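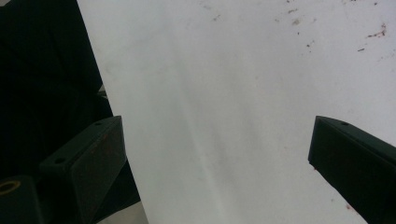
White sheet with small reddish-brown marks towards the top.

Section 4: Hitching up and setting the noseweight

Right, you've got the Kekine out of its wrapping, the wheels are on and the jockey wheel goes up and down. Now for the bit I get most emails about. I've towed these things for years and I still do it in this order every time, so please don't skip ahead to the lights (that's Section 5, and it'll wait).

You'll need the coupling key, a pair of chocks, a noseweight gauge and a second person if you can get one. Triin Tamošiūnaitė usually does the shouting for me.

1. Park the trailer on level ground and chock both wheels. Handbrake on if you've bought the braked version.

2. Look up your car's noseweight limit in the handbook, then look at the plate on the towbar. Use whichever is lower. If the trailer's own coupling has a lower figure than both, use that one.

3. Wind the jockey wheel until the coupling head sits a couple of inches higher than the towball.

4. Reverse the car back slowly. Stop short and get out for a look. I always think I'm closer than I am!

5. Lift the coupling handle, wind the head down over the ball and let go. You should hear a clunk, and on the Ditmont head the little green band shows. No green band, no towing. Wind it up and start again.

6. Wind the jockey wheel down again so that it tries to lift the back of the car. If the head pops off, it wasn't on.

7. Clip the breakaway cable to the proper eye on the towbar. Looping it round the ball is only for bars with no eye, and check your handbook before you do it.

8. Wind the jockey wheel fully up, clamp it tight and give it a tug.

CAUTION: Keep your fingers out from under the coupling head at all times. Stelios Tsakiris, who wrote the first version of this guide, has a bent thumb from a Hilholm horsebox.

Checking the noseweight

Do this unhitched, loaded as you mean to travel, with the trailer level and the chocks in. Stand the gauge under the coupling head, take the jockey wheel clear of the ground, let the handbrake off so the trailer can settle, and read it. Too heavy, shift some of the load back a bit. Too light and the trailer will wag about behind you at speed, so bring some forward. Small moves make a big difference, and it's usually the toolbox.

Note: the Rahman gauge reads in kilos on one side and pounds on the other. I've mixed them up (once, in March, in sleet).

Grease

Braked models have a grease nipple on top of the drawtube. Give it a couple of pumps every 3000 miles or at the start of the season, whichever comes first. Don't grease the ball if you've fitted a stabiliser, as the pads need it clean and dry.

Spare coupling keys are part number 277 on the order sheet. Have the number off your old key ready when you ring.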